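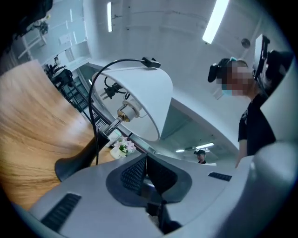

When does the player movement window open?

It opens the Monday after the grand final and stays open for three weeks. During that time any Ketport player whose agreement has run out can talk to other clubs in the league, and we can talk to theirs. We know it's a nervous stretch for supporters (it is for us too!), so we post every signing on the club page as soon as the paperwork is in.

What does "out of contract" mean in our league?

Most of our senior players sign for one or two seasons at a time. When that runs out, the player is free to stay, to go, or to take a good long while making up their mind, and plenty of them do. A player who hasn't signed by May of the following year comes off the senior list, though they're still very welcome to train with us on Thursday nights. 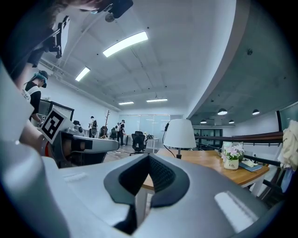 Can a player go to Clatine or Tullard in the middle of a season?

Only with a clearance from both clubs, and only before round eight. The form costs $50 and goes to the league office, and we do ask players to come and have a chat with the coaches before they fill it in. Sometimes it's just a question of game time, and that can often be sorted out over a cup of coffee.

How does the salary cap work?

Each club may spend up to $1759 a round on match payments, spread over the whole team however it likes. No single player can be paid more than $229 for a game. Travel money sits outside the cap, which is a real help to those who drive in from the coast.

Do juniors count toward the senior list?

They don't until they've played five senior games. After that they take up a spot like anybody else, and they get a senior locker and a proper club jacket, which I think most of them care about a good deal more!
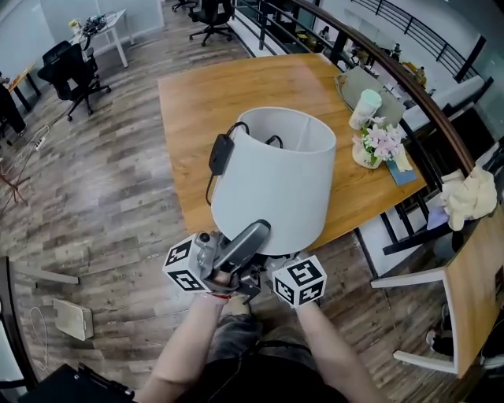
Xuân Từ wrote to us that the five-game rule is hard on kids who are only filling in for injured players, and asked whether those games could be left out of the count. The league lets us apply for that, one player at a time, so please send us the name and the rounds played and we'll gladly put the request in.

Who do I ask if my question isn't covered?

Ningsih Sitompul looks after player lists and is at the Simanjuntak Oval clubrooms on training nights from six o'clock. You can also leave a note at the front desk.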